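Session 3: Reflections on dark, glossy surfaces
Notes for the Thursday group – Flurina Grabner

Last week was matt surfaces, and they behave themselves. Gloss is much more fun! Put a shiny black plate flat on a table and most of what you see on it is the room: the ceiling, a lamp, your own chin if you lean in.

Two kinds of reflection to keep apart

Diffuse: light goes in, scatters and comes out in all directions. White paper does this beautifully, so it looks much the same wherever you stand.

Specular: light leaves at the same angle it arrived. Move your head a little and the bright patch moves too.

Black gloss gives almost no diffuse light back, so the specular part has the stage to itself. A pale gloss surface reflects just as strongly, but you hardly notice – the white underneath drowns it.

To try at the table

Lay the plate on a large sheet of white paper. Find a lighter patch on the black and sketch its edges. Now crouch until your eyes are nearly level with the table top and sketch again. Turn the plate a few degrees, keeping it flat, and see whether the patch turns with it (Nestor Tagle's group had a splendid argument over this one).

Bring both sketches next time, plus your answers to the questions on page 19 of the reader.

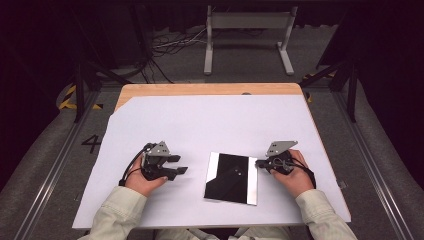 Fig. 1. Black glossy plate on white paper, with a lighter grey reflection towards the lower left.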